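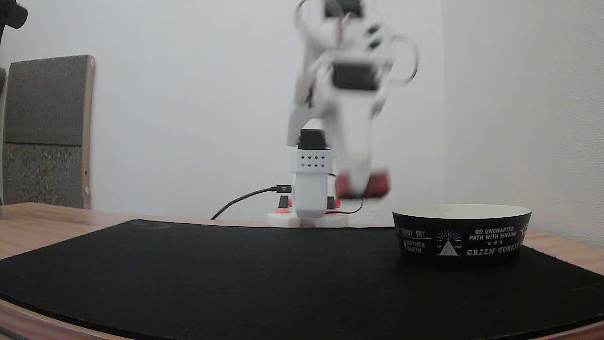
Felt mats and paper bowls on a work table

Lay the mat flat on a clean tabletop. Grit trapped underneath scratches the finish. Brush felt in one direction and lift lint with tape.

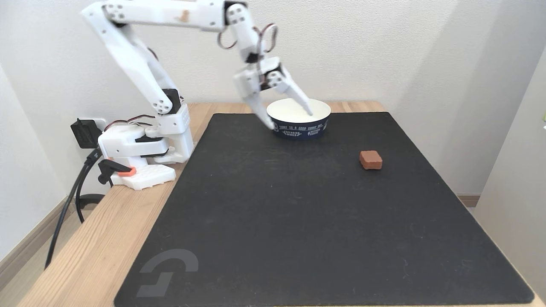

Use a wide paper bowl for erasers and other small parts. Keep it toward the back of the mat, clear of the front edge. Paper bowls are for dry items only; replace when the rim softens.

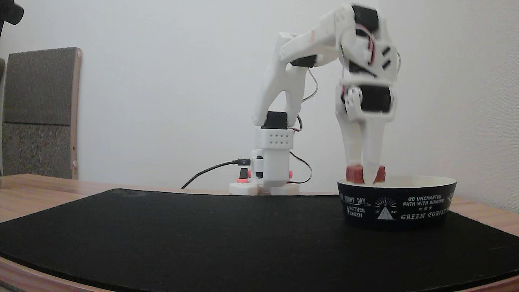
Route power cables behind the work area. Unplug adapters before wiping the table.

Tip sent in by Shona Dunstan, 07/12/2018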